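The woman who runs the folding tables at Nolleck has been sorting donated clothes there for 17 years. The shop sends its best pieces on to a second store, Ova, and the rest goes out by weight.

"People think it's the stains that slow you down," she says. "It's the knots. Sleeves inside sleeves, legs pulled halfway through."

Last October the shop took in 679 bags. She gives each piece 40 seconds - less if it's a towel. Every garment gets spread on the cloth before it is folded, and she won't skip that step.

"You find the ends first. Once you have two ends, you know what you're holding."

She likes a plain cloth under her work and doesn't mind if it wrinkles.
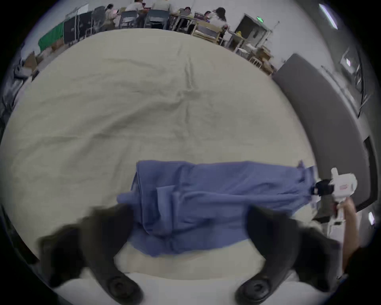 "I used to iron the cloth every morning," she says. "Then I stopped, and the shirts came out the same." She still starts at 7, with the blues.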